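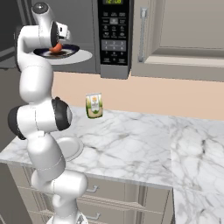

How to book a week or more in Stirnia and pay the weekly rate

Search this site... Go

Quick one, writing it before I pack. I get asked how I book the longer stays, so these are the steps, same order I do them. Works for guesthouses and the small apartment hotels. The big chain place by the station has its own system, no idea, never stayed.

You need: your dates, a phone that can call, a card, half an hour. Less if the office picks up.

Step 1. Count your nights, then count them again

Weekly rates in Stirnia kick in at 7 nights. Nights, mind you. Arrive on the 3rd, leave on the 9th, that's six and you pay the daily price for every one of them. I did this my first trip. Adding one night can bring the whole bill down, so always price both.

If you're at six, price seven. If you're at 12 or 13, price 14, a lot of places do a second cut at two weeks but don't put it on the website.

Step 2. Pick the side of the river

Udel is the old side. Pretty, loud until late, hills. Rooms are smaller and the stairs are steep, some buildings have no elevator at all. Good if you're out all day.

Ackah is across the bridge. Flat, duller, bigger rooms, a real supermarket. Trams go until midnight. For anything over four nights I stay in Ackah and ride in. Kids, big bags, bad knees - Ackah.

Don't book "between the two." That is the bridge road and the trucks start at 5 am.

Step 3. Look on Estix, don't book yet

Estix lists most of the smaller places. Use it to make a short list. Set the dates, set guests, then sort by total price and not by nightly price. The nightly number leaves out cleaning and the city tax, so the order changes when you switch. Sometimes by a lot.

Write down for each one:
- total for the stay
- what it says about cancelling
- whether the cleaning fee is once or weekly
- check in hours (important, see step 6)

Three places is enough. More than that and you'll be at it all evening.

Read the newest reviews only. Anything older than a year could be a different owner. I skip the scores and search the reviews for "noise", "heat" and "hot water". Saves alot of time.
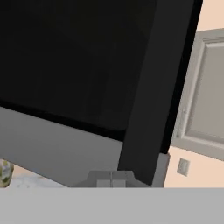
Also check the map pin against the street address. Pins on some of the listings are dropped in the middle of the district and the real place is up the hill.

Step 4. Call or email the place direct

The part people skip. Find the place's own number and ask for the weekly rate for your dates. Keep it short. Something like:

"Hello, I'd like a double for 9 nights in February, two guests. Do you have a weekly rate, and what is the total with tax and cleaning?"

Then stop talking and let them work it out. My last stay was 9 nights and came to 2,935 all in, local money, and the extra 2 nights were charged at the weekly price as well. Had to ask for that. The first quote had them at the full daily price.

Call mid morning. Before 10 they're doing breakfast and after 2 they're checking people in, either way you get someone who wants you off the phone.

If email, put the dates in the subject line. Write the month out as a word so no one mixes up day and month.

Step 5. Get it in writing

Ask for an email with:
- arrival and departure dates
- number of guests
- total, and what the total covers
- deposit, and how you get it back
- last day you can cancel for free

If they won't send one, go to the next place on the list. A deposit of one night is normal. Half the stay up front isn't, not in winter anyway.

Pay by card if you can. Plenty of places want the balance in cash on arrival, which is fine, but then get a receipt for it at the desk. Not "tomorrow."

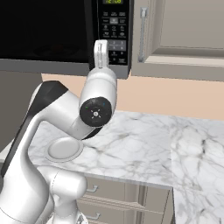

Step 6. Sort out your arrival

Most small places have a desk only until 8 pm. Late train? Tell them the day before and again the same day. They'll leave a key in a box or give you a door code. Test the code while you still have someone on the phone, if there's anyone there to answer.

Save the address offline. Signal is bad on the Udel side, the walls are thick and the streets narrow.

Step 7. First hour in the room

Before you unpack:
1. Run the hot tap for a minute.
2. Turn the heat on and wait for it to do something.
3. Open and shut the window. Lock it.
4. Take photos of any marks or chips, send them to the desk right away.
5. Ask which day they change towels and sheets. On weekly rates it's usually just once.

If something's wrong, ask to move now. Much easier than on day three when teh place has filled up.

Step 8. Extending

Want to stay longer? Ask at least two days ahead and ask for the same rate, by name: "the weekly rate". Don't extend through Estix if you booked direct, it'll make a new booking at the daily price and then there are two of you in the system.

That's the lot. Will add the tram pass bit when I'm back.

Comments (4)

Tried the six vs seven thing, the seventh night made it cheaper. Thanks!

Is the city tax per person or per room? The place in Ackah told me per person, my friend paid per room.

Reply: per person, under 12s free last time I looked. Check with the desk.

Agree on the bridge road. Earplugs did nothing.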